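3.2 Collection Procedure

Demonstrations were recorded with pairs of hand-held grippers, without a robot in the loop. Each operator carries one gripper per hand. A camera on the gripper body gives the wrist view, and a second camera worn at the head gives a wide view of the workspace from above. The head view is used for two purposes: it supplies context to the policy during training, and it allows the relative pose of the two grippers to be recovered from the fiducial markers whenever both are in sight. We refer to the resulting set as Kullotham. The recording software, Flerniser, handles clock alignment between cameras and writes one file per episode.

An episode begins with a short calibration motion. The operator holds the grippers in front of the chest, opens and closes both sets of fingers, and sweeps each gripper through a slow arc. The finger motion gives a sharp event that can be found in all streams and is used to correct the remaining clock offset. The arc gives the tracker enough parallax to fix the scale of the map. Episodes in which either step failed were dropped before labeling.

Sessions were held in ordinary furnished rooms. We did not remove chairs, cables, or personal items before recording, and other people were free to remain in the room. Figure 3 gives one view from each type of camera at the Jorkville site.

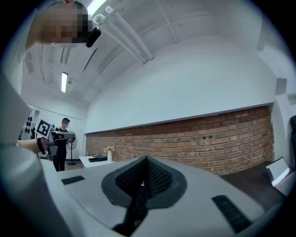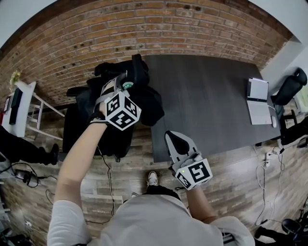

Figure 3. Views from one session. First: camera on a hand-held gripper. Second: head-level camera.

The wide lens has a cost. Straight edges bend strongly toward the border of the image, and the corners carry no usable signal. We fit a fisheye model for each camera at the start of every session and mask the dark corners before feature extraction. Images are not rectified for policy training. In early tests, rectification removed the outer part of the view, where the second gripper often appears, and lowered the share of time steps with a valid relative pose.

Tracking was run offline. The wrist trajectory is estimated from the gripper camera and its inertial readings, then checked against the marker poses seen from the head. Where the two estimates disagreed by more than 13 mm for longer than half a second, the segment was flagged and reviewed by hand. Most flagged segments came from fast reaches across plain walls or ceilings, which offer few features. Brick, shelving, and wood-grain flooring gave few problems, although repeated brick patterns sometimes caused false loop closures. These were reduced by requiring a match on features outside the wall plane.

We recorded 2855 episodes over 17 sessions. Of these, 984 involve both hands acting on the same object, and they form the bimanual split used in Section 5. The rest are single-hand tasks in which the idle gripper was kept in a neutral pose. Operators were given the goal of each task in one sentence and no instruction on how to reach it, so grasp choice and order of steps vary across the set.

Faces were obscured before the data left the recording machine. The detector was tuned for high recall, and all frames with a detection were reviewed at reduced resolution. Audio was not stored. The same procedure was used for the Gündoğdu subset, except that the head camera ran at half the frame rate there and its poses were interpolated to match the wrist stream.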